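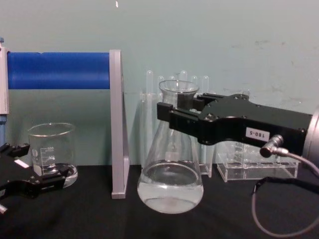 Glass flask and gripper, black bench top.

Careers workshop notebook, Nultstead. May entry, opened 9:40.

Reviewed the draft page for job seekers moving to Nultstead. The list of employers was last revised before Prodau opened its second depot, and the section on laboratory and warehouse work has been rewritten accordingly. R. Samuel supplied the vacancy count: 165 posts advertised, 124 of them full time. The former figure of 2000 applicants has been removed until its source is found.

M. Bowen asked that the Rinudeo apprenticeship be listed under training and not under vacancies. Agreed. The closing date remains to be confirmed by their personnel office.

The interview practice sheet now runs to 2 pages. F. Mansour considers the question on gaps in employment too blunt and will submit new wording.

Outstanding: bus times to the Juška site; telephone number for evening advice sessions. G. Cadwaladr to check both before the page is released.

Entry closed 11:15. M. Mathias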